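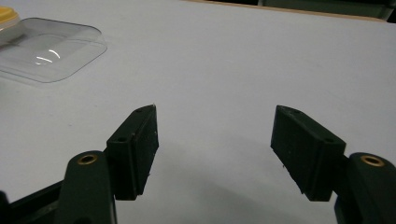

Section 5. Leveling, first power-up and care of the top

Last updated: 2025-03-07

This section covers the Purkik Bavo height-adjustable desk after the frame and top have been joined. If the top is not yet fastened to the frame, go back to the assembly section and finish it first. Do not plug in the desk until you reach "First power-up."

You will need the 13 mm wrench from the hardware bag, a spirit level, and a soft dry cloth. A second person is needed for moving the desk.

Choosing the spot

Put the desk where the power cord reaches a wall outlet with slack to spare when the top is fully raised. At its highest setting the work surface is 118 cm from the floor. Look up as well as around. Shelves, window cranks, wall lamps and sloped ceilings are easy to miss while the desk is low.

Leave a hand's width between the back edge of the top and the wall. If the desk stands beside a filing cabinet or a radiator, leave the same gap on that side.

On thick carpet, the feet will sink for the first few days. Level the desk now and check it again after a week.

CAUTION: Do not drag the desk. Dragging bends the leveling studs and can loosen the joint between foot and leg. Lift from the frame, one person at each end. Do not lift by the top.

Leveling the feet

1. Turn all the leveling feet clockwise until they are snug against the frame.

2. Set the desk in its final place.

3. Press down on each corner of the top in turn. Note which corner moves.

4. At the moving corner, turn the foot counterclockwise by hand until it touches the floor, then a quarter turn more.

5. Lay the spirit level along the front edge of the top. Raise the lower side by turning both feet on that side by the same amount.

6. Lay the level front to back, near the middle. Adjust again as needed. You may have to return to step 5 once or twice.

7. Hold each foot still and tighten its lock nut upward against the frame with the wrench. Firm hand pressure is enough.

Note: A foot that is backed out too far will wobble no matter how tight the lock nut is. If you can see the end of the thread, put a solid shim under the foot and start over with the foot turned in.

Connecting the cables

The control box is mounted under the top, closer to the right leg. It has two leg sockets, one handset socket and one power socket. The leg sockets are the same, and either leg cable may go in either one.

1. Push each leg cable into a leg socket until it clicks.

2. Push the handset cable into the handset socket. The flat side of the plug faces the top.

3. Push the power cord into the control box. Leave the wall end unplugged.

4. Gather the loose cable and lay it in the tray. Leave a loop by each leg so the cable is not pulled tight when the desk rises.

5. Press the adhesive clips onto the underside of the top wherever a cable hangs down. Wipe the spot with the dry cloth first.

CAUTION: Keep cables away from the crossbar. A cable caught between the crossbar and the leg will be cut the first time the desk is lowered.

First power-up

The control box has to find the lowest position of both legs before it will accept any other command. Purkik calls this the reset. It must be done once after assembly and again any time the desk has been unplugged for a long period or a leg cable has been disconnected.

1. Clear everything off the top and out from under it. Move chairs, bins and bags out of the way. Keep children and pets out of the room.

2. Plug the power cord into the wall outlet. The handset lights up and shows three dashes.

3. Press and hold the down button. The desk lowers slowly, stops, and rises slightly.

4. Keep holding the button until the handset shows a height. If you let go early, the dashes come back. Press and hold the button again.

5. Press the up button and raise the desk all the way. Watch both legs. They should move together.

6. Lower the desk all the way. Listen for scraping. A steady hum is normal.

Note: Use a wall outlet. Do not run the desk from a power strip that is also feeding a heater or a laser printer.

Saving heights

The handset stores a sitting height and a standing height.

1. Move the desk to the height you want. For sitting, your forearms should rest level with your feet flat on the floor. For standing, wear the shoes you normally work in.

2. Press M. The display blinks.

3. While it is blinking, press 1 for sitting or 2 for standing. The display stops blinking when the height is stored.

To go to a stored height, press and hold its number. The desk stops as soon as you let go. To change a stored height, repeat the steps above. The old one is replaced.

If several people share a desk, write each person's heights on the card inside the back cover. Storing a new height does not change the card, so keep it current.

Load limits

The desk will lift 143 pounds, including anything clamped to the edge or hung from the frame. Weight should be spread out. A heavy monitor arm belongs near a leg, not at the center of the back edge.

Do not sit or stand on the desk. Do not use it to raise or press anything. Before lowering, check for chair arms, open drawers and knees.

If you are adding the Urquijo drawer unit, count both the drawer and what you plan to keep in it toward the limit. The drawer hangs below the frame, so test the lowest height again after fitting it and store a new sitting height if it touches your legs.

Messages on the handset

E1 or E2: A leg cable is loose. Unplug the desk, push both leg cables in until they click, plug the desk in again and do a reset.

E3: The desk met something on the way up or down and backed off. Clear the obstacle and try again. If nothing is there, check for a tight cable.

HOT: The motors have run too long without a rest. Leave the desk plugged in and wait until the message clears. Moving the desk up and down repeatedly to show it to people is the usual cause.

Three dashes: The desk needs a reset. See "First power-up."

One side lower than the other: Do a reset. If the top is still uneven with the display showing a normal height, the floor or the feet are the cause. Level the desk again.

If a message comes back after you have followed the steps twice, unplug the desk and write to the Pranilthorpe service desk, attention Kendra Nguyen. Include the serial number from the label on the control box. Do not open the control box. There are no parts inside that you can replace.

Care of the top

Wipe the top with a damp cloth and a little dish soap, then dry it. Wipe up coffee, ink and hair dye at once. Do not use scouring pads, bleach or furniture polish. Polish leaves a film that shows every wrist mark and is slow work to remove.

For ballpoint marks, put a small amount of rubbing alcohol on a white cloth and dab. Try it on the underside first.

Put a mat under hot mugs and under anything with rubber feet that will stay in one place for months. Some rubber leaves a yellow ring that cannot be cleaned off.

Regular checks

Do the first check in April if you set the desk up this month, then twice a year.

1. Unplug the desk.

2. Tighten the screws that hold the top to the frame. Stop when they are snug. Overtightening strips the holes.

3. Check the lock nuts on the feet.

4. Wipe dust from the exposed parts of the legs with a dry cloth. Do not oil them.

5. Look along each cable for flattened or shiny spots. Replace any cable that has one before using the desk again.

6. Plug the desk in and run it through its full travel once with the top clear.

Moving the desk to another room

Lower the desk fully, unplug it and tie the power cord to the tray. Take everything off the top and remove the drawer unit if you have one. Turn the feet in before lifting. The desk goes through most doorways on its side with the legs leading, but take the handset off first. It is held by two screws and sits exactly where a door frame will catch it.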